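Workspace Basics, Unit 3: Mats, Cables and Clear Surfaces

Welcome back! Last unit was all storage, so it's a treat to get to the tabletop itself. Read these notes before the practical, and bring your Jetley workbook - the table survey starts on page 116.

What a mat does

A mat gives small things a place to be. Pale wood grain is lovely, but a white part can get lost on it, and a plain gray surface makes the same part pop right out. Go big if you can! A large mat also keeps scratches off the wood, and you can leave a band of bare tabletop beside it for notebooks and cups.

Look at how well the little white block shows up on the gray, and how the one green thing on the table grabs your eye from over on the left. The white cable trough stays out at the side, clear of the mat.
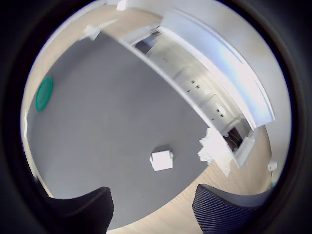 Cable troughs

An open channel with raised walls is my favorite way to handle cords, and a lift-off cover makes it even better. When you fit one:

Lay the longest cable first.
Keep curves wide, so nothing gets pinched.
Leave some slack at both ends.
Put the cover on last, after you've tested every plug.

For the practical

Measure your own table and sketch a mat and a trough to scale. The Stanorow sample top is 1,154 mm long if you need one to practice on. Mark any spot where a cable would cross the mat - then try to draw it out of there!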